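Grasp planner keeps choosing the cloth in a mixed toy bin: filter candidates or retrain?

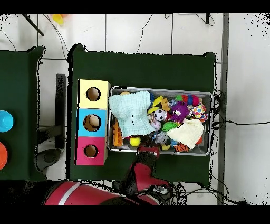
Posted by Karthikeyan Chowdary, Mar 6, 2025
Tags: grasp planning, segmentation, overhead camera, deformables

The task is sorting. The arm picks toys from a metal tray and places each one in one of the compartments of a stacked box unit on the same table. Perception is a single overhead camera, an instance segmentation model, and a point cloud cropped to the tray. Grasp candidates come from the sampler that ships with Zinico, and I rank them by the stock antipodal score.

The balls are fine. The soccer ball and the tennis ball get clean masks and the top candidate is nearly always usable. The trouble is muslin. There are two cloths in the tray, one light blue and crumpled, one cream and folded, and the ranker prefers them to almost everything else. Every fold looks like a thin ridge with two opposing faces, so the antipodal score goes up. In a logged run of 566 attempts, 126 of the top-ranked candidates were on cloth. When the gripper closes on a fold it often lifts a toy along with it, and the toy drops somewhere outside the tray.

The second problem is the spiky toys. The koosh ball and the puffer ball produce ragged depth, and the normals on them are close to random. The sampler returns either no candidates or a large cluster that all fail the collision check.

What I have tried:
- Raising the minimum ridge width. Cloth candidates drop, but so do the ones on the ring toy.
- Smoothing the depth image before computing normals. Better on the spiky toys, worse at the tray wall, where the rim bleeds into whatever is next to it.
- Excluding the cloth class outright. The toys under the cloth are then never reached and the run stalls.

Should I be filtering after the sampler or retraining the scorer? I have logs from earlier runs but no labels beyond success and failure.

Neusa Paiva
Accepted

Filter first. Binary labels are enough to train a scorer, but your logs were collected under the current ranking, so they are heavy on cloth folds and light on the grasps you want it to learn. Fix the policy, log again, then decide.

I would split this into separate changes and test them one at a time.

1. Treat cloth as a different action. Don't exclude the class. Route it to a "clear" primitive: pinch at the highest point of the mask, lift slowly, move sideways, release over a fixed drop area. The planner calls it only when no rigid candidate scores above your threshold. That removes the stall, and the cloth stops competing with the toys in the ranking.

2. Use the mask to gate the ridge test. Apply the larger minimum width only to points inside a cloth mask, or within a few pixels of one. The ring toy keeps its candidates.

3. For the spiky toys, skip the normals. Fit a sphere to the masked points with a robust estimator, shrink the radius a little to allow for the spines bending, and generate top-down grasps through the center. Set the opening wider than the fitted diameter. The collision check should use the shrunken sphere as the target geometry, otherwise the spines will reject every candidate, as you are seeing now.

4. Mask before you smooth. If you smooth each instance separately, the rim cannot bleed into it. It costs some milliseconds per object, and in a static tray that is cheap.

Check the motor current during the lift too. If you have a baseline for the empty gripper, a cloth that has picked up a passenger shows as a step partway through the lift. Lower and reopen when you see it. We run that check on our cell in Sidumberg and it removed most of our drops outside the bin.

Also look at your crop. If it is a fixed box in the base frame and the tray gets nudged, part of the rim ends up inside it and becomes the best ridge in the cloud. Fit the tray rectangle at the start of each cycle and crop to that, inset by one finger width.

sepúlveda_m

Had the same thing with towels. Retrained and it went away. Would just retrain.

Karthikeyan Chowdary

Steps 1 and 2 are in and the stall is gone. The clear primitive needed a release height of its own, otherwise the cloth stays draped over a finger. The crop was a fixed box, as you guessed. I have changed it to the fitted rectangle.

Sphere fitting works on the koosh ball. On the puffer ball it fails when the mask merges with the ring toy above it, so that one goes back to segmentation. Has anyone tried splitting merged masks by color before the fit?

Neusa Paiva

By color it should work for that pair if you cluster in hue and ignore brightness. The ring toy has several colors, so expect it to come out in pieces. Keep the purple cluster and discard the rest for that cycle.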